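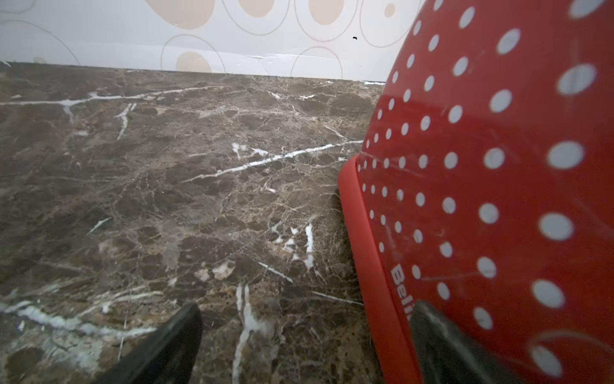
4. Checking the gripper and wrist cable

Posted 25/07/2022 by Ysaline Bouvier
Search the Kiltska guides
1,267 views | 2 comments

This is my favourite part of looking after the Kiltska cell, and it's quick! Do it before each session.

4.1 Press the stop button and wait for the arm to settle.

4.2 Wipe both gripper fingers with a dry cloth, tips first (dust loves to gather there).

4.3 Follow the wrist cable by eye from the arm to the camera plug. It should rise in one easy loop, with no kinks.

4.4 Turn the wrist slowly through 90 degrees and back. Watch the loop as it goes. If it pulls tight, stop and give it more slack.

CAUTION: Never tug the cable to free it. Open the tie and feed it through by hand.
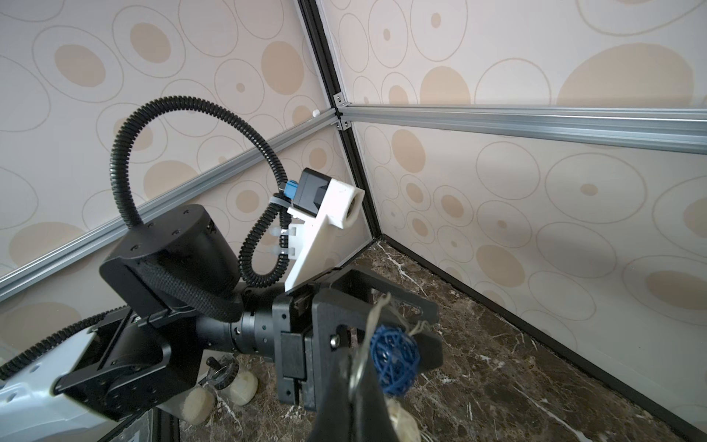
Fig. 7. Cable loop over the wrist, tied to the white camera bracket.

4.5 Check the zip ties on the bracket. They should hold the cable snugly without biting into it.

Note: Grosby ties and Delorme ties both work well. Trim the tails if they get near the lens.

4.6 Send the arm to its corner pose and open the fingers.
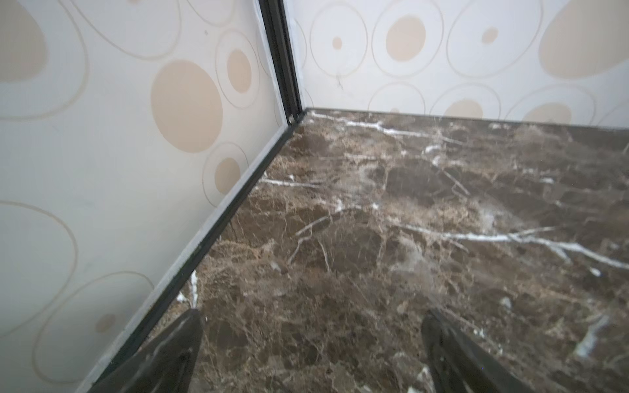

Camera aim is worth a minute of anyone's time, and a well-aimed wrist camera makes the whole cell a joy to use. Loosen the camera clamp a little and tilt it until the view suits you. You want both fingertips coming up from the bottom of the picture, one each side, with the black corner upright beyond them and plenty of floor in the gap. Tighten the clamp, then save the pose as Clalter 2.

4.7 Close the fingers and send the arm home.

Share | Print this section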